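Open Day at the Desjardins Works, Ulton

Posted 1 September 2020

The bus from Stostow to Ulton takes the long way past the reservoir, then stops at the bottom of the only hill in the county. The Desjardins Works is at the top of it. I mention this for anyone planning to go in nice shoes.

Desjardins is an old brush factory, and most of it still makes brushes. The rest is let out in units to whoever can put up with the smell of hot glue, and once a year the whole building opens its doors. Admission was free. Parking was not, which I learned from a man arguing with a machine.

We were given a paper map and a numbered sticker. I was 115. The map had been drawn before they moved the staircase, so my group spent the first part of the tour admiring a boiler. It is a handsome boiler, painted green, and it hasn't been lit in years, but it has a better information board than anything else in the place.

The brush floor is the reason to come. The bristle is sorted by length on a long shaking table that makes a noise like a cutlery drawer falling downstairs, and then it goes to the filling machines, which punch it into the wooden backs faster than you can follow. Our guide shouted the whole explanation. I caught "horsehair," "Otidholm" and "never again."

Otidholm, I worked out later from a display case, is where the company once sent a big order of chimney brushes. They came back. The handles were threaded the wrong way. One of them is in the case, catalog number 2148, with a small brass plate and no apology.
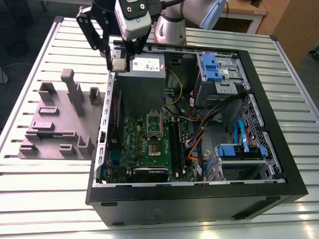 Upstairs are the rented units, and you can wander in and out as you please. I liked the bookbinder, who had the best light in the building and knew it. The candle people had sold out of everything except a scent called Wet Barn. I bought one. It's accurate.

Lunch was in the old packing room. The soup was leek, the bread was good, and the line ran back past the coat hooks and into the first aid room. A sign on the wall says the room seats 110. Another sign, on the facing wall, says 100. I ate standing up.

The shop is by the exit, naturally, and I went in meaning to look. I came home with a nail brush, a bottle brush and a thing for cleaning behind radiators. The nail brush is excellent. I don't have radiators.

The works shop stays open through November, afternoons only. Take the early bus back, as the later one goes by way of the reservoir twice.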